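Tritholm 878 desk top in pale wood grain: long-term review

Reviewed by Ilir Perić
October 13, 2022

The Tritholm 878 is sold as a top only. Legs, frame and fixings are bought separately, and the reviewer is expected to have an opinion on whether that is a saving. With the plain steel trestles I already owned, it was. Buyers starting from nothing should price a frame first and compare the total with a complete desk.

Construction

The core is particleboard with laminate on both faces and a matching edge strip on all four sides. Mine measured 19 mm thick at each corner, with no variation I could detect using a cheap calliper. The sheet arrived flat. After several months on trestles, carrying a monitor on a clamp arm, a straight edge laid along the length shows a very slight dip in the middle, small enough that a pencil placed on the surface does not roll.

There are no pilot holes on the underside. The instruction sheet asks for 16 mm screws, and this should be followed: anything longer leaves very little board above the point. Drill first. Screws driven straight into the core lifted a small crater of laminate around each hole in my test piece. Neema Kioko, who fitted two of the same tops in her studio, used threaded inserts and has taken the frames off and put them back without any loosening.

Surface

The finish is a light beige-tan with a long, fine printed grain. The lines run fairly straight in places and open out into wavy, nested arches in others, with the odd knot-like swirl. The print does not look obviously repeated at normal sitting distance. Colour shifts a little with the light, from greyer to warmer tan, and anyone matching it to existing shelves should ask for a sample chip before ordering.

Gloss is low, though not absent. A lamp or window behind the desk produces a soft, whitish patch with no hard outline. I did not find this tiring during screen work. People who photograph documents on their desk may want to move the lamp.

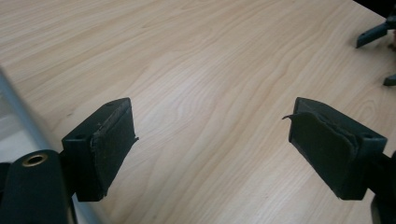 Grain and surface reflection on the pale wood-grain finish.

Texture is close to nil. A fingertip run across the grain feels only a faint drag, and a ballpoint on a single sheet of paper writes cleanly without picking up the pattern. An optical mouse tracks properly with no mat.

Wear and cleaning

I ran the usual household checks on an offcut supplied by the seller, Bimari, and kept the desk itself for ordinary use.

Black tea, left for 40 minutes: no mark after wiping with a damp cloth.
Turmeric paste, same period: faint yellow tint, gone after a second wipe with washing-up liquid.
Permanent marker: removed with surgical spirit, leaving a slightly duller spot that can be found only at a low angle.
Hot mug, no coaster: no ring.
Coin edge, moderate pressure: a fine grey line that rubbed off. Heavier pressure cut the print.
Wet cloth folded over the edge strip overnight: slight swelling at one corner, which did not go down.

The last result is the one to take seriously. The faces resist liquid well and the edges do not. A sink-side position is a poor idea, and plant pots need a tray. Running a thin bead of clear sealant along the back edge costs little, although it should not be necessary at this price.

Small dark marks show more readily on this finish than on the mid-brown version, simply through contrast. Crumbs and pen dots are visible from across a room. Dust is not.

Compared with the Ivanov top

The Ivanov top is the obvious alternative. It is heavier, has a softly embossed grain and a thicker edge strip, and it came through the wet cloth test unchanged. It also costs noticeably more, and the embossing catches pencil dust, which has to be brushed out. For drawing or paperwork I would choose the Tritholm. For a kitchen or workshop I would pay for the Ivanov.

Faults

One corner of the first top was crushed in delivery. Bimari replaced it within the week, but the packaging was the same single layer of card on the second. The edge strip on the short side stands slightly proud and can be felt with a thumbnail. The supplied care leaflet recommends a wax polish. I tried this on the offcut and it left smears.

Verdict

Recommended for dry, indoor desk work. Check the corners before signing for it, and order the sample chip.

Tested on: pale wood grain, laminate both faces. Purchased at full price in September.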